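Filed under: How Everyday Things Work > Post and Parcels
Print this page | E-mail this page

How a Parcel Finds Its Way

A parcel sent from Dumley to Girkby does not travel in a straight line. It goes first to a sorting center, where parcels from many towns are collected and divided by direction.

The label does most of the work. It carries an address for people to read and a barcode for machines to read. A barcode is a row of dark bars with light gaps between them. The widths of the bars and gaps stand for numbers or letters. 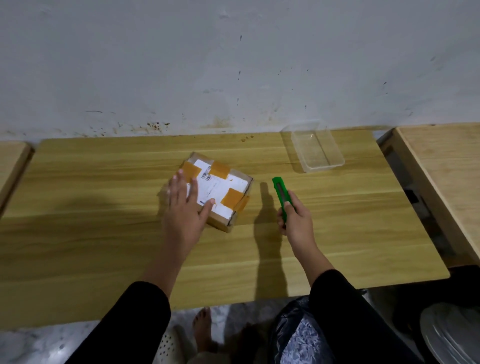 A scanner shines light on the barcode. The light gaps reflect more of it than the dark bars do. A sensor measures the reflected light and turns the pattern back into a number, such as 3203. A computer looks up that number and finds where the parcel should go next.

At the Skellby sorting center the parcels ride on a moving belt 204 meters long. There are 37 chutes along its side. When a parcel reaches the correct chute, a tray tips and the parcel slides down – sometimes with a bump.

Bumps are the reason for packing material. When a box stops suddenly, the things inside keep moving until something stops them. Crumpled or shredded paper bends and squashes, so the stop takes longer and the force is smaller. The trapped air also makes the filling light, and a light parcel usually costs less to send.

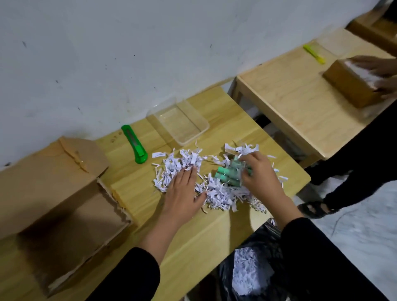

Shredded paper around small wrapped items.

The last part of the trip is by van. The driver's list is arranged by street, and each parcel is scanned again at the door.

Text: Hamish Jardine. Updated December 4, 2021

Comments (3)

buchanan_class2: We made barcodes with black paper. Ours did not scan.

Pip: what happens if the label gets ripped

Hamish Jardine: Pip – a person reads what is left of it and types in the address.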